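Notaner's new transcript index is live, and I've already lost a morning to it

I've been nagging the folks at Notaner about their word index for longer than I'd like to admit, so I was pretty happy to log in this January and find a new one waiting for me. If you order deposition transcripts through them (and a lot of small firms around here do), you've probably seen the banner by now.

The old index gave you every single word in alphabetical order, with page and line numbers, and that was it. Fine for a short depo. Not so fine when you've got a two-day expert witness and you're hunting for the one spot where he changed his mind about the maintenance logs! The new one groups names, exhibits and dates separately, and you can click from an entry straight to the line. I tried it on a 289-page transcript from a warehouse injury case and had my four exhibit references pulled before my coffee was gone.

Renu Lodhi, who runs the production desk there, told me they'd been testing it with two firms, Polák and Sikard, since last summer. Polák does mostly construction defect work, so their transcripts are packed with part numbers and abbreviations, and she said those gave the team the worst headaches. "We had one witness who spelled out every model number differently each time he said it," she told me. I believe it. I think I've deposed his brother.

A few things to know before you dive in. Rough drafts don't get the new index, only certified transcripts. Older files can be redone if you ask, but anything over 500 pages goes into an overnight queue, so don't try it at 8 a.m. for a 9 a.m. hearing — I did, and I ended up flipping through paper like it was law school again. 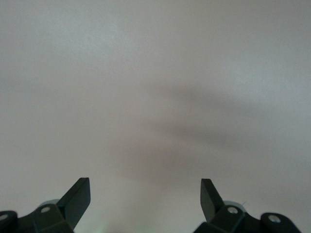 Soft gray shadow across a pale surface.

Pricing stays the same for now. Renu wouldn't promise anything past the spring, and I didn't push too hard because I'd like her to keep taking my calls. Studeck users can export the index along with the transcript, though the exhibit links don't carry over yet. She says that part is being worked on. If your links are breaking some other way, write to the production desk and include the job number from your invoice.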